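Wicker basket as a bedroom trash can – yes or no?
Home & Household > Tidying and Storage
27 replies – showing selected page

carysv
We just moved into the rental on Velley Street and the back bedroom has no trash can. I have a spare woven basket, dark brown, no lid, from the old living room. Can I just use that? My husband says it's going to get sticky and we'll end up throwing the basket out too. The room gets used as a bedroom and as a place to do projects, so the trash is mostly wrappers, paper and drink cans.

rokp_2000
Use it. Put a bag in it and you're done.

Zdenka N
I wouldn't. Cans are never really empty. There's always a spoonful left in the bottom and it goes straight through the weave onto the carpet. Ask me how I know. We had beige carpet in the old place and lost part of the deposit over a brown ring the size of a saucer.

rokp_2000
That's why I said put a bag in it.

Zdenka N
Bags slide down. The rim on those baskets is too thick for the bag to grip, so by the second day the bag is in a ball at the bottom and the trash is on top of it.

valbona_m
Big binder clips, 2 of them, one on each side. Or cut a circle out of an old plastic placemat and drop it in the bottom. I did that with a basket from Sovley and it has been fine since December. I wipe the placemat when I empty the basket. It takes a minute.

carysv
I like the placemat idea. The clips would bother me, you'd see them from the door.

Nikola K
Different opinion. The basket is fine but you need a second container for bottles. If you have a deposit where you live, you don't want to be digging through tissues for them later. We keep a Wullura crate in the closet for bottles and cans and the basket is only for dry trash. No liner at all.

rokp_2000
Nobody is walking to the closet with every bottle, Nikola. I have three kids. One container, sort it at the kitchen door.

Nikola K
My kids do it. It took a couple of weeks.

Zdenka N
Agree with Nikola on this one. Wet stuff and dry stuff separate. Crush the bottles too or the basket is full after four of them.

valbona_m
Depends on your pickup. Ours wants bottles not crushed, caps on. Check before you start stomping on things.

carysv
OK, going with the basket for now.

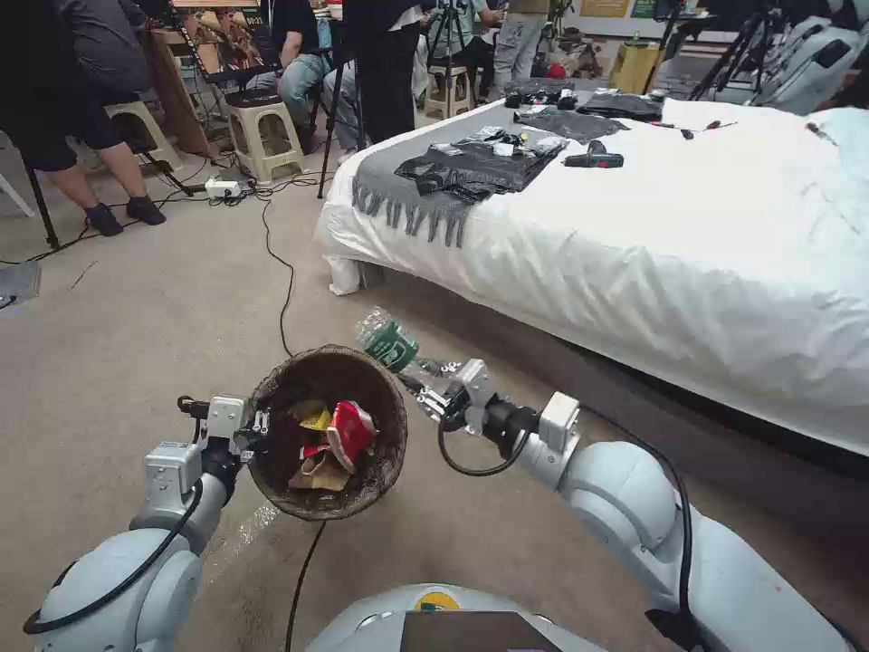

Velley Street, Sun 10 July

Crushed can or wrapper, a small yellow wrapper, brown paper, and a plastic bottle tilted toward the basket. No liner. The bed still has the drill and the screwdrivers on it, plus a black plastic bag on the gray blanket. I haven't cut the placemat yet.

Zdenka N
Is that the beige carpet? Put the placemat in today.

rokp_2000
Looks fine to me. It's a good size for that room. I'd worry more about a drill on a white sheet.

carysv
The drill goes back to the hall cabinet, it has a hook there. The sheet needs a wash anyway.

Nikola K
See, the bottle. That's what the crate is for. It would take up half the basket by itself.

valbona_m
I'd also move the power strip before you pick a permanent spot. You don't want a basket with drink cans sitting on a cable. By the closet or next to the nightstand would be better.

carysv
Good point, I'll try it by the closet. And fine, I'll look for a crate. Does anyone know if the Delić ones stack? The Wullura is sold out in the small size here.

Nikola K
They stack, but only with the handles folded in. Measure your closet shelf first – mine was too tall by a finger and I had to take it back.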